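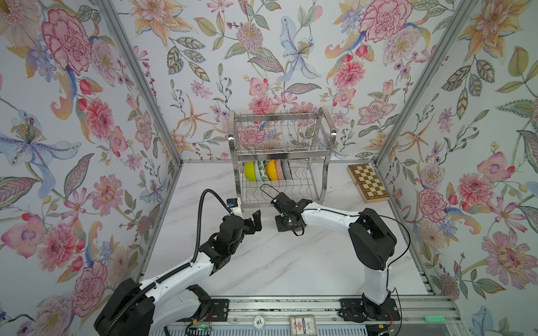

Gremberg bench pair, both arms over the table, bowls in the bottom tier of the rack.

Quick gallery from our time with the Gremberg, the two-arm bench kit Halilović sells as a rental. Full writeup later, when I get to it. Posted 11 September 2018, will fix typos when I see them.

Basics first. You get two arms, parallel grippers, wrist cameras, the rail, cables and a power box. You bring the table and the PC. Rental is nine days minimum, and shipping both ways came to $505 for us, which hurt. Dishes and rack not included, obviously. Neither is the wallpaper, before anyone emails.

## Setup

Both arms go on one aluminum rail along the front. I like this a lot. Bolt the rail down once and the arms stay where they are in relation to each other, so moving the whole thing means moving one thing. Took me 46 minutes from open crate to first motion, and a chunk of that was hunting for a hex key.

The manual is thin. 23 pages, half of it safety text, and the wiring diagram is printed so small I ended up zooming in on the PDF. Halilović answers email fast though, same day both times I wrote.

Cables. The thick corrugated one on the left arm goes up in a big loop to the wrist. Looks clumsy and it's fine. The thin ones at the wrists are what I'd worry about — they stick up and I kept wanting to tape them down. Left them alone in the end, the manual says to.

## Bowls

Main job for the week. Bowls to the rack, bowls out of the rack, over and over. Different sizes and finishes on purpose, shiny ones too. Grip force is one slider in the software and you will be in that slider a lot.

Left gripper over the monstera bowl, which is upside down. Right one down at the lime-green bowl by the rack. Clear glass in the middle of the table, black ribbed one off to the right. 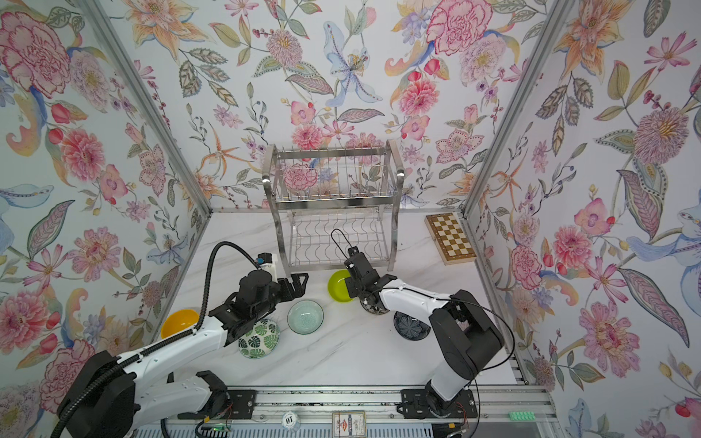

## Reach

Good, not huge. The arms get to the rack at the back wall without stretching out flat. Corners are another story. Anything pushed deep into a back corner I'd plan to move by hand, or slide the arms closer together on the rail before you start. You can't do that mid-job, it's four bolts per arm and then you recalibrate.

Calibration is a printed card and a button. Easy. Do it every morning, the kit asks you to anyway and skipping is not worth the nagging.

The arms do know about each other, there's a keep-out zone you can set in the software. Default is very cautious. One arm will sit and wait for what feels like forever while the other one clears out. Turn it down a little at a time, not all at once like me.

## Plates

Harder than bowls. Bowls give you a rim sticking up in the air and plates in a stack give you next to nothing. The finger has to go down between two of them and you need to be lined up before you commit. Slow approach speed, always. The wrist view is the one to watch for this, the overhead is no help once the gripper is in the way.

I ran plates at the lowest speed setting the whole time and I'd tell anyone renting to start there too. You can pick the approach angle yourself or let the software pick it, and I got on better picking it myself. The auto angle likes to come 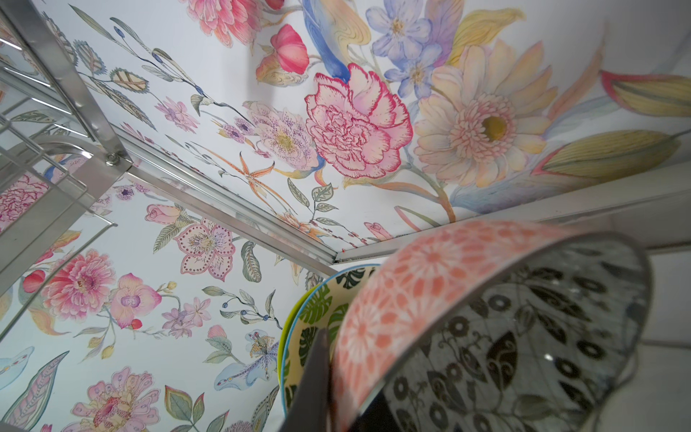 in steeper than I wanted, and you have to override it in a menu three levels down. Halilović says a shortcut is coming in the March update. Would have liked it now.

Fingertips are swappable. Two screws each. The kit comes with one spare set and I'd ask for a second, patterned plates with a raised rim need the narrow tips and you don't want to be swapping back and forth all afternoon.

## Would I rent it again

Yes, for a short job with a lot of small handling. For anything longer price out buying first, the shipping alone makes you think. The Hukgate single arm is cheaper and simpler, but one arm is one arm. Grorance have a two-arm kit listed also, haven't had hands on it yet.

Good:
- rail mount
- wrist cameras, easy to aim
- support replys same day

Less good:
- manual
- that angle menu
- shipping

Settings file for the bowl runs goes up with the full review. If you need it sooner use the contact form.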